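Buvura Nap Log: read me first

Hi, and thanks for downloading! Buvura is a small set of spreadsheets I made while running a craft business from my spare room with a toddler asleep (or very much not asleep) down the hall. It's a log of what work I got done, when I did it and how often I had to stop. A few people in the Limach parents' group asked for the files, so I cleaned them up and put them all in one folder.

Last updated Aug 12, 2025

What you get

nap_log.csv is the main one. One row per work session, with the start time, the end time, what I was working on and how many times I got up.
orders.csv has order dates and shipping dates only. I took out customer details before sharing, so please don't write asking for them!
tasks.txt explains my short codes. "PK" is packing, "EM" is email, "BK" is bookkeeping, and "ZZ" means I gave up and went to bed.
blank_week.csv is an empty copy for you to fill in.

The log covers 11 weeks, starting in April. There are 80 sessions in it. I know that isn't a lot for 11 weeks, but there was an ear infection in there and then we all caught the cold that followed it.

How I filled it in

I used the Gruven timer on my phone and typed the numbers in at night. Start times are good. End times are a bit mushy, because I'd hear crying, run, and remember the timer much later. If I really couldn't work out when I stopped, I left the cell blank. Please don't read a blank as zero (I did that myself in the first version and my averages looked terrible).

Anything under 4 minutes got thrown out. I also merged sessions if the break between them was short and I went right back to the same job, like making a bottle halfway through taping boxes.

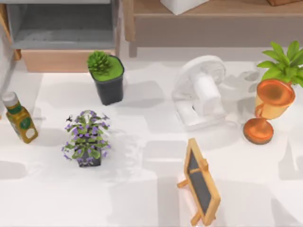
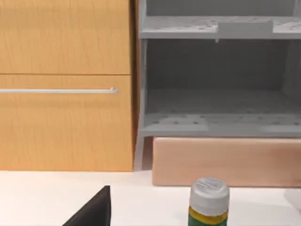
Can I use the blank sheet if I have more than one kid?
Add a column for each child's nap and put the start time in each one. The session formulas only look at your own start and end times, so extra columns to the right of those won't break anything. Just don't rename "start" or "end", or the weekly totals will go blank on you.

Things that are wrong or weird

Week 2 is missing its evening sessions. I wrote them on the back of a packing slip and then mailed the packing slip to a customer, sigh.

The "mood" column stops partway down. I got sick of rating my mood.

Shipping dates in orders.csv are the day I printed the label, and sometimes the package sat by the door until the next morning. If you're comparing work time to shipping time, keep that in mind.

It's also one mom, one kid and one kind of business. My mornings may look nothing like yours, so I wouldn't use my totals to plan your week. Log your own for a bit and go from there!

Opening the files

Any spreadsheet program should do it. Times are on the 24-hour clock. If they show up as long decimals, select the column and change the format to time. The Rostami template pack that some of you already use has different column names, so you can't paste straight across. Copy one column at a time and check the first few rows before you save.

Sharing

Pass it along, change it, print it, stick it on the fridge. I only ask that you don't sell it. If you find a mistake, leave a comment on the download page with the file name and row number, and I'll get to it during a nap.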